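Live-in Helpers Wanted, Druvberg Guest House — winter and spring

Posted 5 January 2019

Quick version first, because the bus with the mail goes soon and I want this up today. We need 3 people to live and work at the Druvberg Guest House from the end of January until the snow is off the upper road. Usually that's sometime in spring. Could be late spring. Room, food, and weekly pay. No experience needed for two of the jobs, some needed for the kitchen.

Longer version below, please read it before you write. Last year we got a lot of letters asking things that were already in the ad.

Where it is

Druvberg is the last house on the road up from Flirkolow. Small village, one store, one gas pump, a bakery that opens when it opens. The house is old and has been added on to a few times, so the hallways don't line up and there's a step where you don't expect one. You'll trip on it the first week. Everybody does.

Phone signal is good on the porch and bad everywhere else. Wifi in the dining room only, and it slows down after supper when the guests are all on it.

Guests are mostly skiers and snowshoe people, a few painters in the spring. We also get the Fleury choir for their retreat, which is a loud and very nice week and also the most work of the season.

The jobs

Kitchen. Breakfast and supper, no lunch, but we do pack sandwiches for people going out. You should have cooked for a group before — camp, school, church, a big family, whatever. Plain food. Soup, bread, stews, eggs, pancakes, a lot of potatoes. You'd be sharing the kitchen with our regular cook and she has her own way with the stove. Up early. Early as in dark.

Rooms. Changing beds, cleaning bathrooms, laundry, vacuuming, hanging things up in the drying room. Laundry is the big one. Two washers, and one of them walks across the floor if you put too many towels in it so don't. We'll show you how we like the beds done, takes a morning to learn.

Outside and everything else. Shoveling, splitting and hauling wood, clearing cars, driving down to Flirkolow for groceries and to meet the bus. You need a license and you need to be OK driving on packed snow with chains. If you've never put chains on we can teach you but you should not be scared of it. Some fixing too — hinges, drips, light bulbs, that sort of thing.

Everybody helps with dishes. Everybody helps on changeover days. That's when one lot of guests goes and the next lot comes and there's a gap of a few hours to turn the whole house around.

Hours and pay

Five days on, two off, but the two may not be the same two each week. The schedule goes up on the pantry door a week ahead. Most days are split, so you work the morning, get the middle of the day to yourself, then work again before supper. If you want to ski this is a good deal. If you want to sleep in it's a bad one.

Pay is weekly and we go over the amount with you on the phone, it depends on which job and how long you can stay. There's a bonus at the end for people who stay the whole season. Ski pass for the Ferkano lifts is included, plus old gear in the shed you can borrow if it fits.

Tips get split even between everyone, kitchen and outside too.
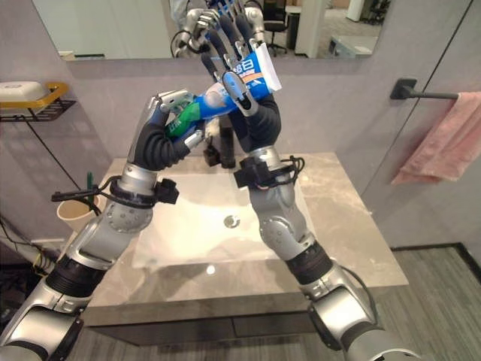

Where you sleep

Staff rooms are on the top floor under the roof. Small but yours, you don't share unless you come as a couple and ask to. Bed, desk, closet, a window, a heater you control yourself. Low ceiling on one side. Tall people, be warned.

Bathroom is shared down the hall. Hot water is fine before the guests get up and fine after they've gone out, in between it's a gamble. Sheets and towels are ours. Bring your own soap and shampoo and so on, the store in the village has the basics but the prices are what you'd think.

Meals you eat with us, same food as the guests. Vegetarians no problem. Other diets please tell us up front, groceries come from a long way down and we plan ahead.

No pets, sorry. There's already a dog and he doesn't share. No smoking in the house, porch is fine.

Who we're looking for

18 or older. Any age over that — our best outside person ever was retired and had knees worse than mine. You should be OK with strangers and stairs. Decent English, and a second language is a big help with guests but not required. You need to already have the right to work here, we're too small to do visa paperwork.

Couples and friends applying together are welcome, just say so in both letters. We can't always take both.

Please don't apply if you can only come for a couple weeks. We spend the first one training you and it isn't fair on the others.

What to bring

Real boots. Two pairs of gloves so one can dry. A headlamp. Slippers for inside, no boots past the mudroom. Warm layers you don't mind getting wood dust on. Something to read, altho the shelf in the dining room has more than 94 paperbacks on it, mostly murder mysteries, some missing the last page.

How to apply

Write us a letter or an email, half a page is plenty. Tell us:

which job, and a second choice if you have one
when you can start and how late you can stay
any work you've done that's a bit like it, paid or not
one person we can call who has worked or lived with you
a phone number and what time of day is good

No resume needed, send one if you've got it. No photos please.

Letters need to be here by 20 January. We'll call everyone we're interested in, it's a short call, maybe ten minutes, and you should ask us questions too. If you don't hear by the end of the month we've filled up. I'd like to say I answer everyone but with the house full I don't always mange it.

Bus fare up from the city is paid back after your first month, keep the ticket. Someone will meet you at the stop in Flirkolow, look for the green van with the dent.

Mail goes to Druvberg Guest House, Upper Road, Flirkolow. Or leave a message on the house phone, mornings are best, let it ring a good while — whoever's closest has to get their gloves off first.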